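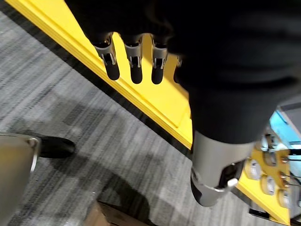

The yellow rail at Grumel, with the gap along its lower side.

Print this page | E-mail this page

April 18, 2024
By the Curnollow project office

Progress report to Trisico: floor and rail work, Grumel unit

We have spent $2,307 of the $3,000 awarded. The rail is in and it is bright. Whether it does what our application said it would is a different matter, and I would ask you not to read the finish as a result.

The application promised "clear separation of walking and working areas." It was written in January, before anyone had tried to move stock through the unit with a rail in place. The color does its job. Glossy yellow against a darker floor is easy to pick out, and people who use the unit say so without being asked. I am less sure about the gloss. Cruickshank, who supplied the paint, say it will stand up to normal use. They have not put a figure on that, and we have asked twice.

My larger doubt is the gap. The rail sits a little proud of the floor with a thin dark strip running along its length. The drawings call this a drainage and cleaning allowance. In practice a broom does not get into it and the vacuum nozzle we own is too wide. Sweeping time has gone up since the work was done, by 15 minutes a shift according to the cleaning sheets. Those sheets are filled in by hand at the end of the day, so I would treat the number with care – but it has not gone down.

We handed out a short questionnaire and got 33 back. Most said the unit felt safer. Few could name anything they now did differently, and several still step over the rail to save the walk to the opening. I don't think "felt safer" should go in your annual summary as a finding.

No trips have been logged at the rail. None were logged at that spot before the work either.

What we plan to do with the remaining $693:

- Buy a narrow nozzle and try it for a month before paying anyone to seal the strip.
- Get a written answer from Cruickshank on wear, and hold the second coat until we have it.
- Move the opening closer to the stock shelves, if the fixings allow. The fitter thinks they do. I would like to see it tried on one section first.

We are not asking for more money at this stage. The second rail in the original plan should wait until the first has been through a full stock count.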